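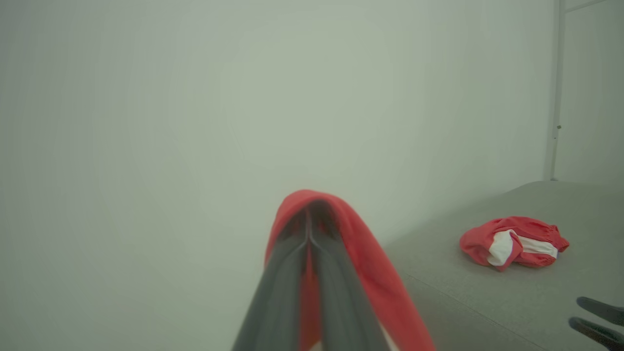
Do you really need to sort the washing before you fold it?

It depends how many people live in the house, but I find that sorting into piles by person first, and folding afterwards, makes the whole job feel shorter.

I've been meaning to write about laundry for ages, ever since Nomvula Ngubane left me a lovely comment on the post about airing cupboards and asked how we manage without one. The short answer is that we manage with a basket and a sofa. The long answer is the rest of this post, so put the kettle on if you've got the time, because you know what I'm like.

When we moved to Catacutan I had grand ideas about a laundry room. I'd seen the ones in magazines, with the deep sink and the pull-out racks and a little jar of wooden pegs on the windowsill, and I had honestly measured up for it in my head before we'd signed anything. What we got was a cupboard under the stairs with a washing machine in it and a light that you have to put your arm round the door to reach. The folding has to happen somewhere else, and for years somewhere else was our bed. I can't recommend the bed. You start after tea with the best intentions, the phone goes, and then at half past ten you're so tired that you pick up the entire pile and put it on the chair. And then the chair is full, and in the morning everyone is rummaging in it for a pair of socks, and by the weekend you can't say with any confidence which things in there are clean. (I have washed clean clothes. I have done it more than once.)

It was my friend Charito Cabrera who got me on to the sofa. She brought up four children in a flat with less floor than my kitchen, and she folds the way other people knit, with her hands going and her mind on something else. She came round one afternoon when I had a load waiting, tipped the lot out on the sofa without asking, and had it finished before I'd found the biscuits. Her view is that a bed is too low and too soft and too far from company, and a table is always covered in something. A sofa seat is the right height if you kneel, or if you sit at one end and work along.

So now the basket comes through, goes down on the floor in front of me, and I take things out and put them along the seat. Trousers and anything with a zip go at the far end. Tops in the middle. Small things stay nearest me, where I can keep an eye on them. 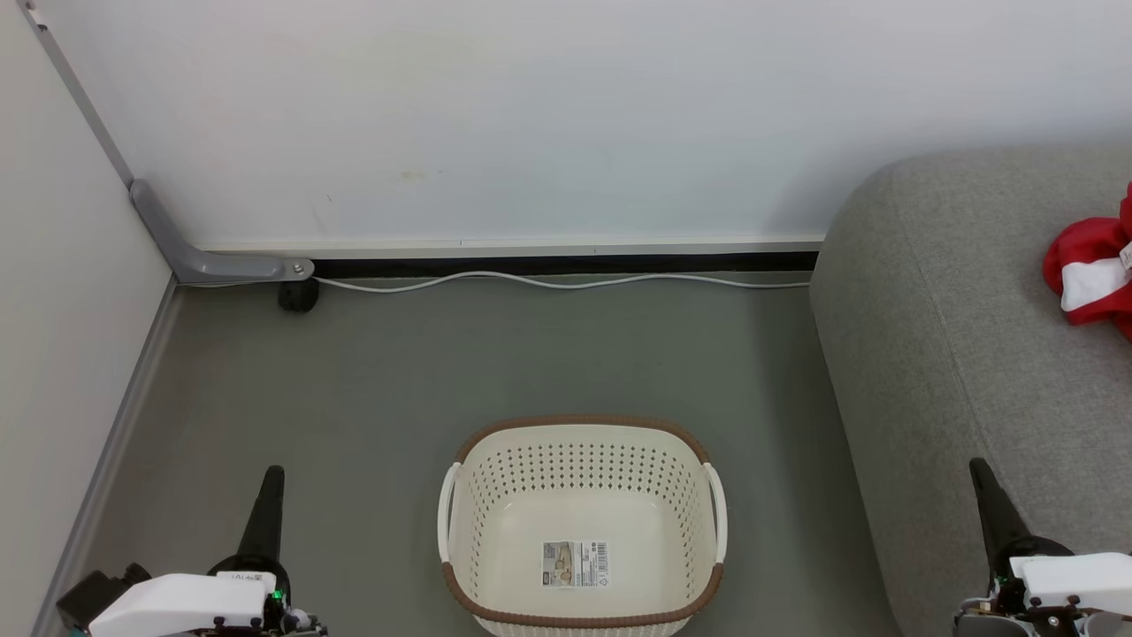
I'm fonder of that basket than I ought to be. A cream plastic one with a brown rim is hardly a thing of beauty, I know, and I did flirt with a wicker one for a while. It snagged two jumpers and a pair of tights, and it dropped little bits all the way up the stairs, so it now lives in the porch with the dog towels in it. Plastic can be wiped down. It can be carried on one hip while you open a door with your elbow. Mine has holes in the sides too, and I think that helps with anything that's come off the line a touch on the damp side, though I still wouldn't leave it sitting overnight.

If you are buying one, do go and pick it up in the shop before you pay. Hold it as if it were full and turn sideways, as you would on the stairs. My cousin's husband, Bienvenido Belmonte, ordered an enormous one online from Clekmont because it was on offer, and it won't go through their bathroom door unless you tip it. They keep the Christmas decorations in it.

Now, the red things. I do want to say a word about red, because Maysoun Sleiman wrote to me after her whites came out pink and she sounded so downhearted. Maysoun, it happens to all of us! I keep red apart for the first few washes, on cool, and I'm extra fussy with anything that has red and white in the same garment, as the white bits are the first to suffer. Don't leave it in a wet heap in the drum once the cycle has finished. Get it out, give it a good shake and hang it so the white part isn't lying against the red. If the worst has already happened, keep it out of the tumble dryer and wash it again straight away, while it's still wet. I've rescued a few things that way, and I've also got a set of pink pillowcases that I've decided I like.

Gathered cuffs are the other thing people ask me about, those little elasticated ones that go frilly at the end. They won't lie flat and there's no use trying to make them. I lay the garment down, smooth the body of it from the middle outwards with the side of my hand, and fold the sleeves or legs in so that the gathered end is tucked inside. It makes a slightly plump parcel. If you've only got shallow drawers then roll it up instead — you'll lose nothing by it, and soft jersey comes out of a roll with hardly a crease. I never iron that sort of thing. I did when I was newly married and anxious, and I'd quite like those evenings back.

For everything else I fold in thirds lengthways and then in half, and in half again if it's going in the tall drawers. I know there are people who stand every T-shirt on its edge like a record. I tried it one September, when the children had gone back to school and I had a rush of energy, and it looked wonderful until somebody wanted the one at the back. If it suits your household then I take my hat off to you.

The part I still haven't cracked is the putting away. I can have five neat piles along the sofa and feel tremendously pleased with myself, and then people want to sit down. What helps is putting the piles back into the basket in the order I'll meet the rooms upstairs, with the first room on top, so that I'm only making one trip and not digging. What doesn't help is leaving a pile on the bottom stair for its owner to carry up. They step over it. They've got very long legs, my lot, and they will step over it until it's dusty.

Next time I'm going to have a go at the odd sock bag, which has been hanging behind the cupboard door since before we had the carpet done and is now too heavy for its hook. If any of you have found a use for odd socks other than dusting with them, do leave me a note underneath. Nomvula, I hope this answers you at last, and I'm sorry it took me so long to get round to it.

We use cookies to remember your comment details and to see which posts are being read. By carrying on, you agree to this. Accept | Manage settings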